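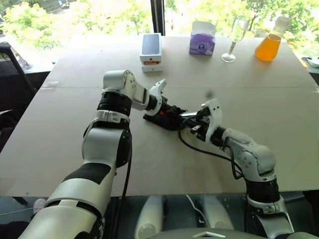
第 52 期 · 第 9 页

**工单:Okier 湿地步道,北段计数器读数异常及木栈道积水**

状态:部分关闭
提交人:Annelore Teuber(Latberg 保护区管理站)
处理人:Bernd Böttcher
优先级:中

**问题描述**

北入口的访客计数器在十一月读数明显偏高。周五一天记录了 1,103 人次,而当天停车场全天没有停满,南入口的计数也与平常接近。同一周有访客反映,观鸟屋以北的木栈道有一段被水漫过,只能原路返回。

两件事先记在同一张工单里,因为位置相邻。如果查下来没有关系,再拆开。

**环境**

- 计数器:红外对射式,装在北入口闸门内侧的木桩上,电池供电
- 栈道:赤杨林边缘到观鸟屋,橡木面板,下方为排水沟
- 水位标尺:观鸟屋旁一处,涵洞上游一处
- 数据每晚零点汇总,管理站次日早上可查

**处理记录**

*08:40,Böttcher*
到北入口。计数器外壳完好,电池电压正常,镜片上有少量水汽,擦净。人工来回走了几趟,每次都正确加一。单凭这一点看不出故障。

*09:15,Böttcher*
调出按小时的明细。高读数集中在凌晨两点到五点,白天的数字属于正常范围。夜间闸门是锁的,可以排除访客。

*09:50,Böttcher*
发射端和接收端之间有一丛芦苇,从沟边斜伸过来,风一吹就扫过光束。去年秋天修剪过,今年这一段没有排进计划。已剪到膝盖以下,剪下的部分堆在沟外侧,没有留在水里。

*10:30,Böttcher*
沿栈道往北走。积水段从赤杨林拐角开始,水面高出面板,最深处 19 厘米。涵洞上游标尺比观鸟屋标尺高出不少,判断是涵洞堵塞。

*11:20,Böttcher*
涵洞进水口被树枝和泥堵住,枝条上有明显的啃咬痕迹,像是河狸。没有动手清理,先拍照并通知 Rosemarie Brandes。按站里的规定,涉及河狸的堵塞物要由她确认后才能处理。

*13:05,Brandes*
看过照片,也去了现场。确认是河狸新堆的材料,但附近没有巢穴,岸边也没有洞口。同意清理涵洞进水口,只清到水能通过为止,上游的枝条堆保留。请不要用机械。

*15:40,Böttcher*
用耙子手工清理完毕,水开始下泄。北段栈道两端已放围挡和绕行牌,绕行路线走东侧林道。

**次日跟进**

*08:30,Teuber*
夜间读数恢复为零,计数器部分可以认为解决。观鸟屋处水位已下降,面板露出,但表面有一层淤泥,很滑,围挡先不撤。

*10:10,Imogen Pickering*
问一下,受影响的数据怎么处理?年度访客报告要用北入口的数字,我这边下周要交初稿。

*10:45,Teuber*
夜间闸门关闭时段的计数全部剔除,白天的保留,并在报告脚注里注明。白天芦苇也可能造成误触发,但没有办法分开,就不再修正了。麻烦在图表里把这几天标成浅色。

*11:00,Pickering*
好的,按这个办。

**未完成事项**

1. 栈道面板冲洗,并检查螺钉和防滑网。涵洞上方有一块面板边缘发软,需要更换,已向 Heitmann 木材行询价,联系人 Elfriede Heitmann,等回复。
2. 涵洞进水口加装防河狸栅网。Brandes 倾向于用可以拆下清理的款式,Endar 的样本册在站里二楼的文件柜。
3. 把北入口芦苇修剪加入每年九月的养护清单。
4. 网站上的步道状态改为“北段临时关闭,请走东侧林道”。已改,重新开放时要记得改回来。

计数器部分关闭。栈道部分转入新工单,由 Böttcher 继续负责,换板完成并复查水位后再开放北段。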